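Stilldale Knit Swap: Sorting Day Gallery

Posted by Rekha Nautiyal, 13 Feb 2022

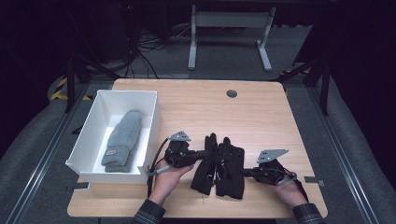
The sorting table

A gray knit in the white bin, folded and laid in at an angle. The small label is stitched near the cuff.

About the day

The Stilldale swap takes in hats, mittens, socks, scarves and sweaters through the winter and gives them out again before the next cold season. Sorting was held in the upstairs room at Lodska, the yarn shop on Gundport Road. We had 70 pieces to get through and finished before the shop closed. Most came from households in town, and one large bag was sent over from the school.

How the bins work

Each bin holds one kind of item. Small things go in folded once, cuff toward the front, so that a label can be read without taking the piece out. Sweaters are folded in thirds and stacked on the shelves along the stairs. Anything with a hole bigger than a fingertip goes to the mending bag.

Pairs and singles

Mittens and socks are the slow part. We put matched pairs together with a loop of scrap yarn through both cuffs. Singles are kept until June, as the other half often turns up in a later donation. This year we ended the day with 8 singles. If you are missing one half of a pair, write to me with the color and the size and I will check.

Labels

Please leave labels on when you donate. The fiber content tells us how a piece can be washed, and wool that goes through a hot cycle by mistake is usually lost. If the label has faded, pin a note to the piece saying what you know about it. Handmade items rarely have one, so a note helps there too.

Mending

Sebastian took the mending bag home and will have it back at the shop in two weeks. He can darn heels and thumbs and replace ribbing on cuffs. He is short of dark green and mustard in sock weight. Leftover balls can be dropped at the Lodska counter, marked for the swap.

Pickup

Sorted knits are free. Come up the stairs at the back of the shop on any day Lodska is open. There is a limit of 2 sweaters per person, with no limit on hats, socks or mittens. Children's sizes are on the lowest shelf. Adult sizes are above, smallest on the left.

What we still need

Adult mittens in large sizes, plain dark socks, and hats that cover the ears. We have enough scarves, 40 at last check, and can't take more until those on the shelf have gone. Please wash and dry everything before bringing it in.

Questions about the swap can be left at the shop counter with my name on them.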